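Recording demonstrations by hand guiding on the Gendum cell

Written for Ultinmont operators, September revision. Questions go to King-fai Lai.

These steps cover teaching a short pick-and-place task, first by hand guiding and then by remote control with the Văn handset. Both methods write to the same log format, so one task can mix them.

Before you start

Start the Grovel recorder and open a new session. Confirm that both arms report ready. Lay the printed marker sheet flat on the black tabletop and place the marked blocks beside it. The cup and the tall block go in the tray.
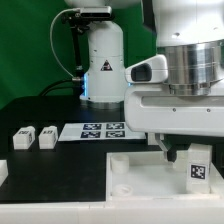
Tray, marker sheet and blocks, with the gripper lowered over the tray.

Run the marker check. All markers on the sheet must be detected by the fixed camera. If one drops out, move the arm away from the sheet and run the check again before touching the lights.

Hand guiding

1. Set the arm to free-drive and wait 2 seconds for the load estimate to settle.
2. Hold the arm above the gripper, never by the fingers. Force on the fingers shifts the load estimate and the recorded path will sag on playback.
3. Press Record, then move to the approach pose. Keep the speed under 25 percent of the limit shown on the panel.
4. Pause at the approach pose, close the gripper with the foot switch, and lift straight up.
5. Press Stop before letting go of the arm.

Check the wrist view after the first take. The markers on the fingers are used to work out the finger opening, so they need to be readable in the image.

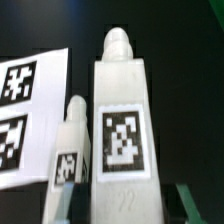
A little blur at the marker edges is acceptable. If the opening value jumps between samples, wipe the finger labels and repeat the take – do not smooth the log by hand.

Remote control

Use the handset when the approach is too tight for your hands. Set the scale to 3:1, so that three centimeters at the handset give one at the tool. Hold the clutch button while moving and release it to reposition your wrist. Long moves are easier to record as several short ones.

Saving

Name each take with the task code and a running number, for example tray-183. Mark failed takes as failed and keep them. Delete only takes where the recorder lost a camera stream – these show a gap in the time column and cannot be replayed.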